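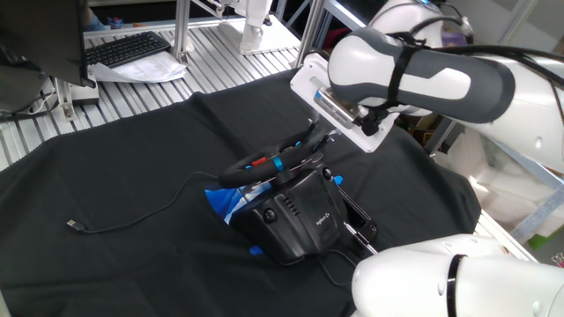 I came to racing wheels embarrassingly late. My first console arrived when I was 34, and for years I steered everything with two thumbs and a lot of swearing. Then my neighbour Stojan Stojanović moved flat, decided he was done with what he called "the hobby that ate my dining table", and sold me his wheel over a cup of tea. I've been a bore on the subject ever since. So when the editor asked who fancied writing a few pages on buying one second-hand, my hand was up before she'd finished. First thing to know: you're not buying a wheel, you're buying a wheel and a great lump of a base. People look at the round bit and forget the housing behind it, with its vents and its Logitech lettering on the front, and that's the part your desk has to put up with. Measure your desk! I didn't, and spent my first August with it playing on an ironing board.

I won't pretend I know everything about motors and gears. For that I rang Shabani Kariuki, who has been mending controllers in Nadthorpe for 20 years and has very firm opinions on all of them. His main advice was to turn the wheel by hand before you hand over any money. Go slowly, all the way one way and all the way back. You want it smooth. If you feel a notch or hear a click, ask to see it plugged in, and if the seller suddenly has to be somewhere else, so do you.

"People wipe the rim and forget the rest," he told me. "I can tell you what somebody had for lunch from their buttons."
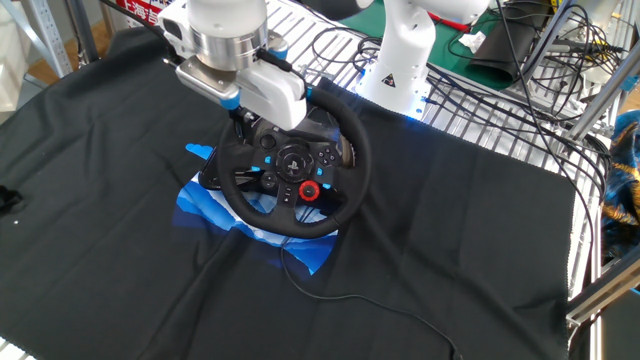
A PlayStation badge in the middle, buttons all round it, and that red dial.

The red dial, by the way, is my favourite thing on any wheel of this sort and I'll hear nothing against it. In the game I play most I've set it to adjust the brakes, and I fiddle with it constantly on the straights like somebody trying to find the cricket on an old radio. Does it make me faster? Not a bit. But give it a proper twiddle when you go to look at one, in both directions, because a worn dial will skip or send the wrong signal, and you won't spot that by looking at it.

Then the buttons. Press every single one. It feels daft, standing in a stranger's hallway going click click click, but I once brought a wheel home with a sticky direction pad and it drove me up the wall. Every time I opened a menu it slid off to the left. I cleaned it in the end with a cotton bud and a drop of the stuff Shabani uses, and it took most of an evening.

Leather-look rims are another matter. Run your thumb along the stitching, particularly at the places where hands sit, and look for shiny patches. A bit of shine is fine by me. Flaking isn't - once it starts you'll be finding black crumbs on your jumper for ever. 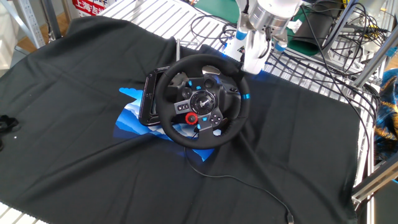 My friend Ljubica Kos covers hers with a Lomen rim sleeve, a stretchy thing that goes on like a very tight sock. I tried one and found it too thick for my hands, but she swears by it and her rim does look like new. She also keeps the whole lot under an old tablecloth between races. Dust is the enemy, she says, and she has three cats, so I believe her.

Where to put it is the question I get asked most. A proper stand is lovely if you've got the room. I use a folding one from Nulau which lives behind the sofa and takes me 10 minutes to set up, or 2 if my brother-in-law is waiting for a race. If you're clamping to a table, put a bit of cloth or an old mouse mat in between to save the wood. My table still has two neat dents in it from that first winter, and I've had to become the sort of person who owns a runner.

Cables deserve a word too. Have a good look at each one where it leaves the base, as that's where they get bent and pulled about. Check the plug as well. Kha Thái, who I race against most evenings at nine, bought a bargain wheel with a cable so short that he had to sit with his back to the window and his feet practically in the fireplace. He got an extension lead eventually. He still beat me that month, which was annoying. 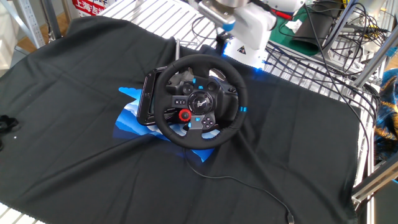 And ask about pedals! I can't say this loudly enough. You'd be amazed how many listings go on and on about the wheel and then, when you turn up, the pedals are "at my mum's". A wheel on its own is worth a good deal less, and finding a matching set afterwards can take months. Mine came with all three, plus a squeaky clutch that I've grown rather fond of.

As for price, Mostafa Ait Brahim, who runs the second-hand counter at Jankauskaitė, told me he wouldn't go over 300 for any used set, however shiny, and he'd want the box for that. I paid Stojan a fair bit less, with a packet of biscuits thrown in. He has asked twice since if he can come round and have a go.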